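5.3 Protéger le fauteuil et poser la vaisselle

Cette section concerne le cas où la table n'est pas encore montée et où l'on doit utiliser le fauteuil Dokwood comme surface provisoire pour les assiettes. Le fauteuil n'est pas prévu pour une charge lourde à cet usage. Ne dépassez pas 4 assiettes à la fois.

Matériel nécessaire :
– un tissu de coton assez grand pour couvrir toute l'assise
– un chiffon sec, sans peluches
– du papier de soie pour séparer les pièces

1. Placez le fauteuil contre un mur, sur un sol plat. Vérifiez qu'il ne bouge pas quand on appuie sur le devant de l'assise.

2. Passez la main sur l'assise et dans le creux du dossier. Retirez les épingles, les miettes et les petits objets.

3. Étendez le tissu sur l'assise, le motif vers le haut. Un tissu sans ourlet convient aussi, mais il faut couper avant les fils les plus longs. Ils s'accrochent facilement au bord des assiettes.

4. Lissez le tissu avec la paume, du fond vers l'avant. Laissez les plis du dossier comme ils sont – ils font partie de la garniture et ne doivent pas être tirés.

5. Prenez chaque assiette par le bord et tenez-la debout au-dessus du tissu. Regardez les deux faces à la lumière avant de la coucher.

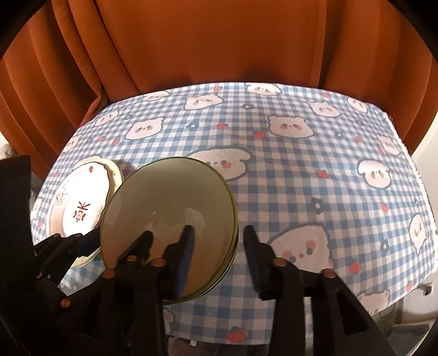 Fig. 12 – Assiette en verre teinté vert olive et assiette blanche à bord ondulé, tenues debout. Fauteuil orange, tissu à carreaux bleus et blancs.

6. Contrôlez d'abord le verre. Un éclat se sent mieux qu'il ne se voit : suivez le bord avec le chiffon, jamais avec le doigt nu.

7. Contrôlez ensuite la porcelaine. Sur un bord ondulé, les fentes se trouvent souvent dans les creux. Frottez très doucement les décors peints.

8. Couchez les assiettes à plat, la porcelaine en dessous et le verre au-dessus, avec deux feuilles de papier de soie entre les pièces.

ATTENTION : ne laissez pas une assiette debout sans la tenir. L'assise est souple et l'assiette peut rouler vers l'avant.

ATTENTION : ne vous asseyez pas sur l'accoudoir et ne posez pas de sac sur le dossier pendant l'opération.

Remarque : si le tissu glisse, rentrez le bord arrière de quelques centimètres entre l'assise et le dossier. N'utilisez pas de ruban adhésif sur la garniture.

Pour commander une housse de rechange, indiquez la référence 632. Le rangement définitif dans le buffet est expliqué à la section 5.4.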